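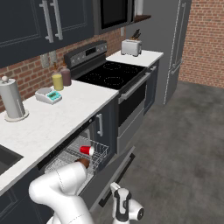
Dark cupboards, white worktops and a red brick wall behind.

How to clean and seal a brick wall in your kitchen

I love a brick wall in a kitchen. Ours was hiding under two layers of woodchip when we moved into the house on Parsons Road, and the day the last strip came off I did a little dance on the dust sheets! Bare brick does shed grit, though, and it drinks up cooking fat like nothing else, so it needs a good clean and a coat of sealer before you put the kettle back on the side.

You can do this over a long weekend, and most of that is waiting for things to dry.

What you'll need
A stiff nylon brush (wire brushes leave bits behind that go rusty)
A vacuum with a brush head
Washing-up liquid and table salt
Two buckets and plenty of old towels
Masking tape and plastic sheeting
Water-based matt masonry sealer, suitable for indoor use
A 2 inch brush and a small roller with a long pile

Step 1. Brush it down dry
Start at the top and work down, brushing along the mortar lines as well as the bricks. Wear a dust mask and goggles. Then vacuum the lot, and vacuum again the next morning, when the dust has settled back on every ledge. If the mortar crumbles under your finger, stop and repoint those bits first, and leave them to cure for as long as it says on the bag.

Step 2. Cover up
Tape sheeting over the worktop and any cupboards that touch the wall. Switch off the power to the sockets at the fuse box and tape over the plates. Please don't skip that one – you are about to get the wall damp.

Step 3. Wash
Mix 300 g of salt into a bucket of warm water with a good squirt of washing-up liquid. Scrub a patch the size of a tea tray, wipe it with a clean damp towel, and move on. The water will turn a horrible brown and it is so satisfying. Greasy patches near the cooker may want a second go. Rinse the whole wall with plain water.

Step 4. Let it dry
Longer than you think! I gave ours 7 days in June with the windows open. Damp brick under sealer goes cloudy, and then you're stripping it all off again.

Step 5. Test, then seal
Try the sealer on one brick low down in a corner and leave it overnight. Some go much darker than the tin suggests. I tried two, Zimach matt and Arska clear, and went with the Zimach, which barely changed the colour of our bricks. Brush it into the mortar first, then roll the faces. Keep the coats thin and catch the drips as you go, then do a second coat once the first is touch dry.

After that a wipe with a damp cloth is all the wall asks for. I've just started on the chimney breast in the dining room and I'm every bit as excited about that one.

3 comments

mortarandpestle
Does the salt leave a white bloom? Mine did after I washed the hearth.

Reply from the author
It can if you don't rinse well. Brush it off dry and rinse again with clean water, then let it dry fully before sealing.

Rovgate terrace
Did my wall last month following this and I can't stop looking at it. Took three rinses!

Related
Repointing old brick without making a mess
Taking off woodchip with a steamer
Which grout for a white worktop upstand?
Painting kitchen cupboards a dark colour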